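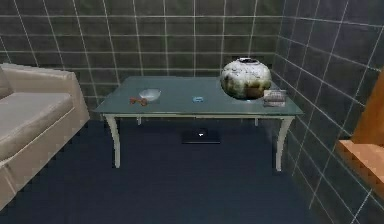
Princess Saludo thinks I gave up on the sourdough too early, and that ten days is no time at all for a starter to get going. She left a long comment under my last post telling me to stop fussing, stop sniffing it every hour, and for heaven's sake stop changing the flour. Mine had gone flat on day four, you see, and I panicked and switched from whole wheat to plain white, and then back again, and then to some rye I found at the back of the cupboard.

So I started over! New jar, same kitchen, one bag of flour, and a promise to myself that I would leave the thing alone between feedings. I named this one Cocco. The last one was called Narnus and I think the name was half the problem.

I should say that I'm not a natural baker. I can make a decent soup and I'm good with eggs, but bread has always scared me a little. My grandmother made hers without measuring anything and when I asked her how much water to use she'd say "until it's right," so that was the end of my education. What finally got me going was August, when the bakery at the end of our street closed for the whole month and I was stuck with the sliced stuff from the gas station.

Anyway, Cocco. The first 2 days were great, lots of bubbles, a smell kind of like old socks (apparently fine). Then came the quiet part, same as before. Day four, nothing. Day five, nothing, plus a thin gray liquid on top that I was sure meant death. I typed out a whole message to Princess and then deleted it, because I already knew what she'd say. I poured off the liquid, fed it, and went to bed.

Day seven it moved. Just a little, maybe a finger's width above the rubber band. Day eight it doubled. I was standing in the kitchen at 6 in the morning in my robe taking pictures of a jar.

The first loaf was not pretty. I followed the overnight method from Dario Fontana's comment (thank you, Dario!), where you mix in the evening, fold it a few times while you watch TV, and put it in the fridge before bed. The folding part was fun. The shaping part was me chasing a wet blob across the counter with a dough scraper and saying words my kids aren't allowed to say. It baked up wide and low, with a split along one side where I'd forgotten to score it deep enough.

But the taste! Sour, but gently, and chewy, and the crust crackled when I took it out. We ate half of it standing up with butter. My husband, who'd been very polite about Narnus, said it was the best bread he'd had all year, and he was on his third slice so I believe him.

Things I did differently this time, for anyone else stuck at the flat stage. I fed it at the same two times every day, after breakfast and after dinner. I kept it on top of the fridge, where it's a bit warmer than the counter. I used less water, so the mix was more like thick pancake batter than soup. And I threw out half before each feeding, which hurt me every time, until I found out you can fry the extra in a pan with scallions and salt. Now I almost look forward to it. You want a good hot pan and more oil than seems decent.

I still haven't figured out what to do when we go away. Dario keeps his in the fridge and feeds it once a week, and he says it sulks for a day afterward and then comes right back. We're going to Zandside to see my sister for a long weekend, so I guess that'll be the test. I did think about bringing the jar along in the car and was told no.

Next up I want to try one with walnuts, and maybe olives if I can find the wrinkly kind. If you've got a shaping trick that works on really sticky dough, please put it in the comments. I've watched all the videos. My hands don't do what their hands do.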